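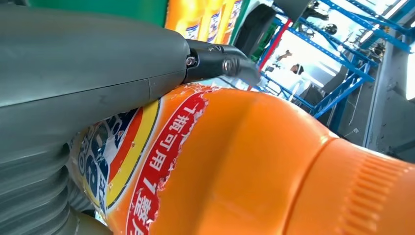
One reader says the cap on the big detergent bottles is the whole problem, and after my week of doing laundry by the new Foststead rules I'm inclined to agree! Her point is that people pour to the brim, when most loads need a lot less than that.

If you missed it, the Wilen Street laundry room in Foststead stopped its free soap in September and asked everybody to bring their own. All 127 apartments share that one room (7 washers, and one of them is always taken, I swear), and the building says too much soap was leaving a film in the machines and setting off the overflow alarm at night. Kobori, the company that services the washers, now wants us to measure every load, and there's a chart taped up by the door.

So I measured. My usual glug was nearly double what the chart says for a medium load, which was embarrassing, and my towels came out softer with less. I'm still not sold on lugging a heavy bottle down three flights of stairs, though. A few neighbors have started filling old jam jars at home and carrying just those, and I may copy them.

The building has set aside $2,000 for a shelf with name tags so we can leave our bottles downstairs. There's room for 40 of them, first come, first served, and the sign-up sheet goes up in the lobby at 6 p.m. tomorrow.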